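Subject: Re: [allotments] What do you all do with your outside leaves?

Hello everyone, and thank you to those who wrote back so quickly about the cabbage question. I meant to answer before lunch and then the kettle went on and my sister called, so you are getting this at four in the afternoon with a cup of tea gone cold beside me.

Ximena Salinas wrote:
> I am new to the Grutham plots this year and have more napa cabbage than
> I know what to do with. The outside leaves are tough and a bit chewed.
> Do people compost them or is there something better? Also, how much
> salt do you use? My first jar went soft and I threw the whole thing
> out, which broke my heart.

Ximena, welcome, and please don't be discouraged by one soft jar. I have lost more than I would like to admit, including a whole crock the summer we moved house. Soft cabbage is nearly always too little salt or too warm a kitchen, and in May ours is already warmer than the jars like.

I weigh everything now. For 800 grams of trimmed cabbage I use 2 percent salt by weight, so 16 grams, and I rub it in with my hands until the bowl is good and juicy. My mother did it all by pinch and never lost a jar, but she had a stone pantry and I have a closet next to the water heater! If you like it saltier, go up a little and see. Keep it pushed under the brine, and open the lid over the sink.

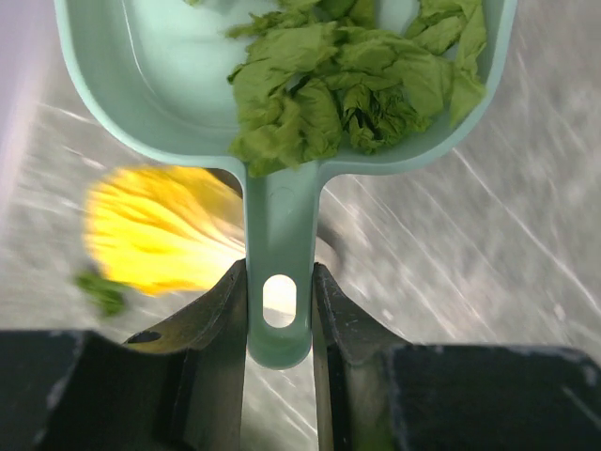
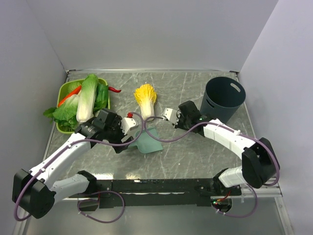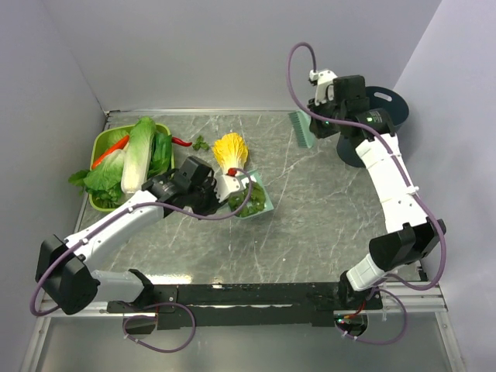 Gellonen, May

As for the outside leaves, I would hate to see them all go on the heap. The chewed ones, yes, compost those, but a tough leaf with no holes makes a lovely cover for the top of the jar – fold it down over the shredded part and it holds the little bits under. The rest I slice thin and cook slowly with onion and a spoonful of vinegar, and my husband, who claims not to like cabbage, has two helpings.

Carrots go in beautifully too, grated coarse. A red chili is nice if your household can take it. Ours can't agree, so I make one jar with and one without and put a rubber band on the hot one.

Somebody asked last time about seed. I still have 11 packets of the Xolalpa napa left from the group order, and they are yours for the asking. They want sowing in late summer up here, or they bolt before you get a decent head. Row cover from the first day, too, if you have flea beetles like we do. I bought mine from the garden center in Prostalside, the 80 inch width, and it covers my wide bed with enough left over to tuck under the boards.

One more thing, Ximena – when you try again, start with a small jar. A pint is plenty for learning on, and if it goes wrong you've only lost a pint. Taste it after a few days, and once you like the sourness, into the fridge it goes.

I'll bring the seed packets down to the Grutham gate in a cookie tin, along with a jar from the last batch for anybody who wants a taste. Bring your own fork, please.

Warmly,
Your neighbor on the end plot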